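Chapter 6
Buying a Surface-Work Kit: The Guillot Panel Package

Sat 25 September
By the Solluvico course staff

Most people who learn about robot arms learn about the arm first. They study joints, reach, payload and speed, and only later do they meet the question that a shop owner asks on the first day: what do I have to buy, and what will it do when it gets here? This chapter starts with the second question. It takes one kit that is sold as a complete package, sets out what is in the box, and follows it through the kind of job it was bought for.

The kit is the Guillot panel package. It is sold to small shops that inspect, wipe down and touch up flat panels: wall panels, cabinet doors, counter sections, display boards. The buyer gets an arm, a two-finger gripper, a small camera that mounts at the wrist, a controller, a set of pads and holders, and a license for the software. The buyer supplies the bench, the power, the air line if one is wanted, and the time of whoever is going to run it.

You will need the material from Chapter 4 on coordinate frames. If the difference between the base frame and the tool frame is not clear to you, go back and read that chapter again before you start on the exercises at the end of this one.

6.1 What a kit is

A robot arm sold alone is a component. A kit is a component plus the parts and settings that let it do one family of jobs. The line between the two is not sharp, and sellers move it to suit themselves. A seller may call an arm with a gripper a kit even though the buyer still has to write every line of the program. Another may sell a nearly finished workcell under the same word.

For this course, a package counts as a kit if it meets three tests. The parts fit each other without machining. The software already knows the sizes and weights of the parts. There is a worked job in the manual that a new owner can run on the first day with no outside help. The Guillot package passes the first two tests easily. It passes the third if the owner has a bench at the height the manual expects, and if not, the worked job has to be taught again from the third step on.

A service is different from a kit, and some shops are better off with one. Under a service contract, the seller owns the arm and charges by the month or by the piece. The Borndale shop that we use as our case in this chapter looked at a service contract first and turned it down. Its work comes in bursts, with a heavy stretch each October, and the monthly charge would have run through the slow months at the full rate.

6.2 The Borndale case

Borndale is a refinishing shop in Denasstead. It takes in wall and partition panels from offices that are being moved or closed, cleans them, marks the damaged ones, and sends the good ones out again. In the year before it bought the kit, the shop handled 1,381 panels, all by hand. A worker laid the panels out, looked over each face, wiped it, and put a paper tag on any panel that needed repair.

The hand method worked. The trouble was that the tags did not say enough. A tag would read "mark, right side," and the person doing the repair would have to find the mark again, often under different light. Small marks on pale panels were missed on the second look, and some were missed on the first. The shop wanted a record of each panel face that showed where a mark was, so that the repair could be done without a second search.

Speed was a lesser concern. The owner's written request to the seller mentions speed only once, near the end. Students tend to assume that a shop buys a robot to go faster. Read the request before you make that assumption, because a kit chosen for speed and a kit chosen for records can be quite different machines.

6.3 The wrist camera and what it is for

The camera in the package is small and sits at the wrist, where it moves with the tool. A fixed camera over the bench sees the whole layout but gives each panel only a small share of the picture. The wrist camera gives up the wide view and gets close detail in return.

Close work brings its own problems. When the camera is near a plain surface, there is very little in view to tell the software where it is. A panel with no pattern looks much the same in one place as in another. The seams between panels are then the most useful thing available. They are thin, straight and dark against a pale face, and the software can find them quickly and fit a line to each one.

Two seams in the same view are better than one. With one seam, the software can tell how far off the camera is in one direction and how far it is turned. With two, it can also get an idea of tilt, provided it knows how the seams lie on the bench. If they are known to be parallel and they come out at different angles in the picture, the camera is not square to the surface. The controller can correct for this before any measurement is taken. The manual calls this step leveling, and it is repeated at the start of every row.

Color is less reliable. Panels from different batches may differ slightly in tone, and a smooth finish picks up light unevenly, so one face may look lighter in one part and darker in another with no change in the material. The software's mark finder compares each small area with the area next to it and ignores slow changes across the face. A small dark spot with a visible boundary gets through this test. A soft patch of brightness does not.

Figure 6.1 is a wrist camera view of pale panels, with two seams running through it at different angles. The small dark speck on the center panel, a little to the left of the right-hand seam, is the sort of detail the mark finder has to pick up. From one view it could be a scuff or a bit of debris. 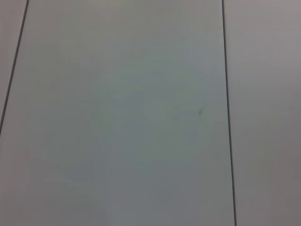 6.4 Sorting marks from dirt

Finding a mark is the first half of the job. The second half is deciding what to do about it, and a single picture often cannot settle that. The Guillot software deals with this by taking a second look after wiping. The routine has four steps:

1. Level the camera to the nearest seams and store the position.
2. Record the panel face and list any marks found.
3. Wipe the area around each mark with a dry pad.
4. Return to the stored position, record again, and compare.

If a mark is missing from the second record, it is dropped from the list. If it is still there, it is entered as a surface mark and given a position measured from the nearest seam. If it has moved, the software enters it as loose matter and asks for another wipe.

The weak point is the third step. A pad that has picked up grit can put a new scratch on the face it is supposed to clean. The manual says to change the pad after every 11 panels. Borndale changes it sooner on gloss finishes and has written this into its own bench sheet. The software counts panels and will stop to ask for a new pad, but it has no way to tell whether the pad was changed or only taken off and put back.

6.5 What the package does well

Setup is short. The pads and holders click into place, the camera bracket has only one way to go on, and the software finds the gripper as soon as the cable is seated. The manual is plain and well ordered, and its drawings match the parts.

The records are the strongest feature. Each one holds the view, the fitted seam lines, the list of marks and the time. A repair worker can open a record, find the seam, and measure over to the mark with a steel rule. At Borndale this took the place of the paper tag within the first month – the tags are still kept in a drawer for panels too large for the bench.

The leveling step is dependable on panels with clear dark seams. In the shop's own trial, it was run on pale, mid-tone and dark panels. The pale and mid-tone panels gave no trouble.

6.6 Where it falls short

Dark panels are the first limit. Where the seam and the face are close in tone, the line fitting fails or settles on the wrong edge. The seller's answer is a strip of light-colored tape along the seam, which has to be put on and taken off by hand. On a long run of dark panels this uses up much of the time the kit was meant to save.

The second limit is a single panel with no neighbors. The routine expects at least one seam in view. A panel lying by itself has outer edges, and the software will accept these, but the middle of a large face may have no edge in view at all. The arm must then rely on its own joint readings from the last edge it saw. The positions it gives are good enough to find a scuff by eye, though they should not be used for anything finer.

Third, the lighting is left to the buyer. The package has no lamp. Under ordinary ceiling lights, the arm itself can throw a shadow on the face, and the edge of that shadow is sometimes listed as a mark. Borndale bought two bench lamps and set them low on either side. Their cost does not appear on the seller's quote, and it belongs in any fair comparison.

The last limit is support. Questions sent to the seller are answered by mail within two working days, and there is no phone line on the basic plan. A shop with one arm and a full order book may find two days too long.

6.7 Reading a quote

A quote for a kit of this kind normally has a line for hardware, a line for the software license, and a line for delivery. Look for what is missing. Lamps, spare pads, bench work, training and the renewal price of the license are the items most often left off. The renewal price matters most over a long period, and it should be in writing before the order is placed.

Ask as well which jobs the seller has seen the kit do, on what materials, and with what lighting. "Works on flat panels" covers a great deal. The Borndale owner sent the seller a sample of each finish the shop handles and asked for the records back. The dark sample came back with tape on it, and that told the shop most of what is in Section 6.6 before any money had changed hands.

Exercises

6-1. A shop handles only dark panels. List the extra items and labor it should add to the quote before comparing the kit with hand work.

6-2. Explain why one seam in view is not enough to correct for tilt. Use a sketch with the tool frame marked.

6-3. Write a bench sheet for the four-step routine in Section 6.4. Include a way for the operator to record that the pad was changed.

6-4. Borndale turned down a service contract. Describe a shop of the same size for which the service would be the better choice, and state what you have assumed about its slow months.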